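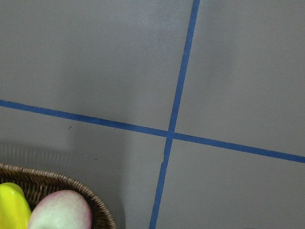
Figure 5. Gray surface divided by two crossing strips of blue tape, with a wicker basket at the lower left.

Home | Current Issue | Archive | For Authors | Contact

3.2 Sorting task and household records

Food storage habits were studied in two towns, Drinbridge and Jusemgate, over one heating season. Households kept a written record of where fresh fruit was stored, when it was bought, and when it was eaten or thrown out. Of the households contacted, 315 returned a record that could be used. Most of the rest stopped writing after the first week or left out the purchase dates.

At the end of the record period, one adult from each household was asked to do a short sorting task. Cards naming common kinds of fruit were placed in one of four areas on a flat surface divided by tape (Figure 5). The areas stood for the refrigerator, the counter, a cool pantry, and "it depends." People could move a card as often as they liked before saying they were done. Talking was allowed, and comments were written down by hand.

The records and the cards did not always agree. Many people put pears in the refrigerator area but had kept them on the counter all winter. Bananas caused the least trouble. Apples caused the most — several people placed the card, took it back, and asked which kind of apple was meant. We had not planned for this question, and the answer given was always "the kind you usually buy."

Waste was higher in homes where fruit was kept in more than one place. Older fruit was often found behind newer fruit in a second spot, usually a drawer. Household size made less difference than we expected after the Ní Chonaill survey, which covered larger families and used weekly phone calls in place of written records.

Two limits should be noted. The Jusemgate records began in November, six days later than those from Drinbridge, so the first week is not compared. Home temperature was reported by the households themselves, and around 400 entries gave only a word such as "cool" or "normal." These entries were kept in the storage counts and dropped from the temperature analysis in Section 3.3.

Related articles
Pantry temperature in older apartment buildings
Shopping frequency and bread waste
The Wello kitchen diary: a test of paper and phone versions

Comments (3)

Kerttu Koskela
Was the refrigerator drawer counted as a separate place from the shelf? Our own diaries split them and it changed the waste figures quite a bit.

Lauri Laaksonen
Replying to Kerttu — yes, if the household wrote it down that way. The coding sheet is in the appendix.

Iida Vuorinen
The link to the appendix opens the wrong file for me.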